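Imprimir | Enviar por correo electrónico

Normas claras para el brazo que sirve bebidas

La manipulación de vasos por brazos robóticos ha dejado de ser una curiosidad de laboratorio y se acerca a la hostelería. La regulación que debería acompañarla sigue, a nuestro juicio, en un estado insuficiente. El borrador sometido a consulta por la Mesa Plareo dedica 27 páginas a la seguridad eléctrica y cinco líneas al reparto del espacio entre el operario y la máquina. Esa proporción debe corregirse antes de noviembre.

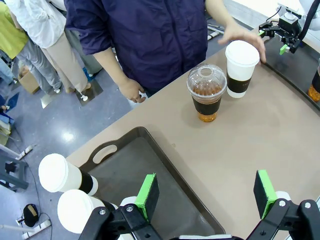
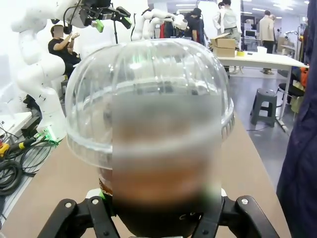

Huỳnh

Un vaso desechable con tapa exige del robot una precisión que las normas industriales, redactadas para piezas rígidas, no contemplan. La fuerza de cierre de los dedos debería fijarse por tipo de recipiente y constar por escrito en cada puesto. Lo mismo cabe decir de la presencia de personas junto a la mesa — una situación habitual durante los ensayos — para la que el borrador se limita a recomendar «prudencia».

Proponemos tres obligaciones: delimitar en el suelo la zona de alcance de cada brazo, mantener los cables fuera de las vías de paso y designar a un responsable de parada mientras haya alguien al alcance de las pinzas. El procedimiento interno de Truteo ya las recoge, con una revisión cada 60 días, y su aplicación no ha encarecido los ensayos de forma apreciable.

Se objetará que una norma temprana frena la innovación. La experiencia de otros sectores aconseja lo contrario — corregir hábitos arraigados resulta siempre más costoso que establecerlos bien.

Artículos relacionados
Observaciones al expediente 2963
Mastard y la formación de operarios
Pinzas y contacto alimentario: cuestiones pendientes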